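Search news and guides
Search

Kistel update moves save points and fixes the Hikdale lift

May 10, 2021 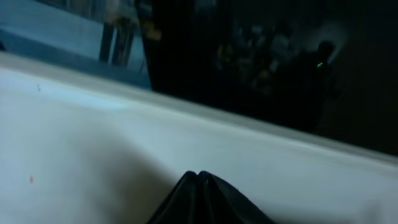 Patch out now on PC, consoles to follow

Ciranside has released a new patch for its puzzle platformer Kistel. The download is small and fixes 127 bugs, among them the one that left players stuck under the lift in Hikdale if they jumped off before it stopped.

The biggest change is to save points. The Marsh and the Clock Stairs each get 2 more, so a fall near the end of either level no longer means playing almost 26 minutes again. Old saves will still load, but anyone who stopped halfway up the Clock Stairs will be put back at the bottom of the level.

Swinging platforms now keep the same timing at every frame rate. Players with faster screens had complained that the gaps in the later levels were harder for them. Times set before the patch stay on the leaderboard under a separate tab.

The grappling hook can also be moved to a different button, and the camera shake can be turned off in the options menu.

Still on the list is the sound dropping out after the Ndlovu boss fight. Ciranside says restarting the game brings it back, and that progress is kept as long as the save icon has gone from the corner first.

Console players will get the same patch once it has been approved. A level editor is planned for September.

We use cookies to improve your visit. Accept | Manage settings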